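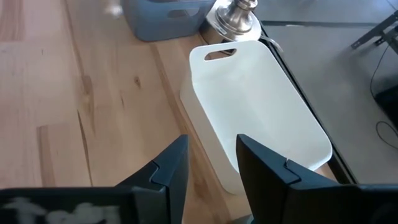 How to collect demonstrations for a cable-sorting task

This guide covers a recording session from setting out the table to handing over the files. It assumes you can already drive the arms and that the recording software is installed. The same steps work for most tasks where objects go from a table into containers.

Write the task down first

Put the task into one sentence before you record anything. Ours was: "Pick up each coil from the table and put it in the bin that matches its colour." Then add the rules the sentence leaves out. Which arm takes which coil? Does a coil count as placed if a loop hangs over the rim? Is the operator allowed a second try at a grasp?

We allow one more try and keep the episode. Two failed grasps on the same coil and the episode is marked as failed, but still saved.

Set out the table

Keep the bins in a row along the far side so both arms can reach the middle one. Turn them a little between episodes, or the model will learn one angle and nothing else. At Pokelstead the first batch was recorded with every bin square to the table, and the policy missed the rim as soon as somebody nudged one.

Leave a few ordinary things on the table that have no part in the task, and move them now and then. Avoid anything tall directly in front of a camera.

Check every view

Open all the camera views side by side before the first episode and again after any break. Wrist cameras should show both fingertips and whatever lies between them.

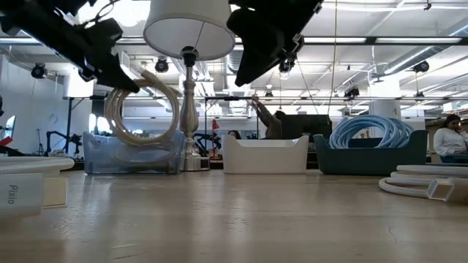
Fixed cameras need more thought than wrist cameras, as they take in the room as well as the table. Decide early whether the background matters. A low view like the one here picks up ceiling lights, a bright window and people in the room, along with the fingers and the bins. We keep such views in training – they change from hour to hour, and the model has to cope with that – but we ask people nearby if they mind being recorded. If the window light changes a lot, note it in the session log.

Record the episodes

1. Put the coils in their start positions and move both arms to the rest pose.
2. Start recording, then wait 2 seconds before moving.
3. Work at a steady pace. Do not pause over a coil to think.
4. Release each coil fully before lifting the arm away.
5. Return to the rest pose and stop recording.
6. Mark the episode as good, failed or discard while you still remember it.

Change operator after 125 episodes at most. Grasps get sloppy after that and the operator rarely notices.

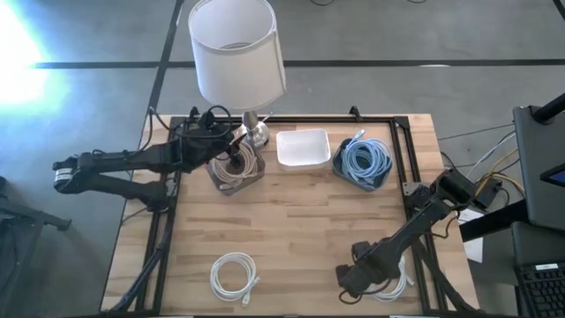
Catarina Louro
Data collection lead, Cinormont

Vary the start positions

Coils are awkward because they never land the same way twice, which helps. Even so, operators fall into habits. Two white coils side by side near the close edge, with the middle of the table clear, is a good plain start. Record a share of episodes that way, then spread the coils out, swap them over, or turn the plug ends away from the grippers. Begin some episodes with coils already in the outer bins and the centre one empty, so the model sees bins at different stages of filling.

Review before you hand over

Play back every tenth episode at double speed. Look for dropped frames, a camera that has slipped, and labels that do not match what happened. From our March session we recorded 486 episodes and kept 449. Most of the rest were lost to a loose wrist camera that Jaime Vilela found during playback.

Copy the files to the shared drive with the session log in the same folder. Do not rename the episodes afterwards, as the log refers to them by name.

Page last changed: 2018-09-03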